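Counting the cost of the second arm

30 Oct 2021

The operations manager at Grendthorpe keeps the quote in a drawer and doesn't much like taking it out. It runs to 5 pages and covers a robot arm, a gripper, a wrist camera and what the supplier, Neltunitz, calls a readiness package. She has read it several times and still can't say what the readiness package is.

"I asked them and they sent me a brochure," she says. "I had the brochure already."

Grendthorpe takes in retired office computers, strips them, tests what can be sold and sends the rest for metals. It bought its first arm in March and has been asked by its owners, Grovberg, to put a second one in next year's budget. She was told to write the case for it. What she has written so far is closer to a list of complaints.

The trouble started with the first purchase, she says. The arm itself came in on price. The bench it was bolted to did not, and neither did the guarding, the new power run or the fingers, which had to be ordered again in a narrower shape. "Everybody budgets for the arm. The arm's the cheap part. I had two lines on the spreadsheet when we signed and I couldn't fit it on the screen by June."

She is no friendlier to the payback figures. Neltunitz based its sums on 588 machines a week going through the cell. Grendthorpe has never had a week like that, and the machines it does get are a mixed lot, different makers and different years, with the screws wherever the designer felt like putting them.

"Their demo was the same desktop over and over. Fine, if you've got a shed full of the same desktop. We get 200 from a school board and then nothing that looks like them for a month."

I ask whether the first arm has been a failure. She takes a while over that. It pulls memory well, she says, and it doesn't mind doing it all day. Drives are hit and miss. Processors are what the owners care about, as that's where the resale money is, and it's the job she trusts it with least. A technician still stands beside the cell for that step, and his wages don't appear anywhere in the payback sums.

"So I put them in. Then I got a call asking why my number was worse than the supplier's number."

She did get a rival quote, from Santoro, which came in lower and left out training. When she asked for training to be added, it came in higher. She has also priced doing nothing, or nearly nothing: a third bench, better lighting, decent electric drivers and one more pair of hands. Grovberg hasn't commented on that page.

What would change her mind? A trial on her own stock, she says, picked by her own staff off the pallet, with the supplier's engineers kept out of the room. She wants spare fingers priced for the life of the contract. She wants the service visits written down as visits and not as "support". And she wants somebody to tell her who pays when a board gets cracked.

"They say it learns. Okay. Who's paying while it learns? Because last I checked it was me."

The draft budget goes up to Grovberg with the second arm on it, in brackets, and a note asking for the trial first. She expects the brackets to be gone by the time it comes back.

Processor recovery is the line in the budget she has rewritten most often. The Neltunitz proposal gives it a single cycle time, start to finish, as though every chip came up clean and bare. "Look at what the thing's reaching into," she says. The memory slots on this board are empty, but the processor is still in its socket, inside the metal bracket, with a thin smear of old thermal paste across the top. Cleaning that off is a separate job with its own minutes, and she has given it its own row. "It's not in their quote. I checked the brochure too."

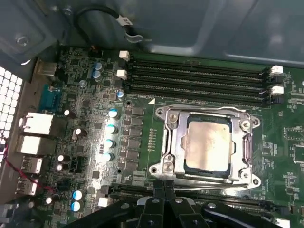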